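4. Recording a demonstration set

Applies to the Trasum two-arm stations. Read section 3 first.

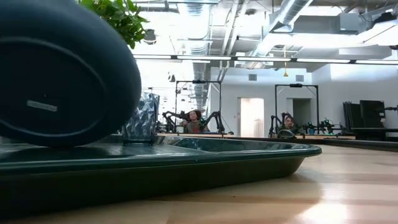
Figure 4. Two stations with operators seated, viewed across a table with a green tray.

1. Sit behind the gantry, facing the arms.
2. Start the recorder and enter your initials and the task number.
3. Move both arms to the start pose. Wait for the log to show READY.
4. Carry out the task once at a steady pace. Stop the recording before you reset the objects.
5. Mark the attempt as a success or a failure. Keep the failures, as the scoring model is trained on both.
6. Repeat until the set holds 70 attempts.

Note: The Plitbridge baseline used 300 attempts from one operator. Sets from two operators must be stored in separate folders and merged only at training time.

Caution: Do not reach under the gantry while a recording is running. Press the stop button first.

Send incomplete sets to Lenka Vlček with the last attempt number.

Revised 9/28/22, R. Hrubý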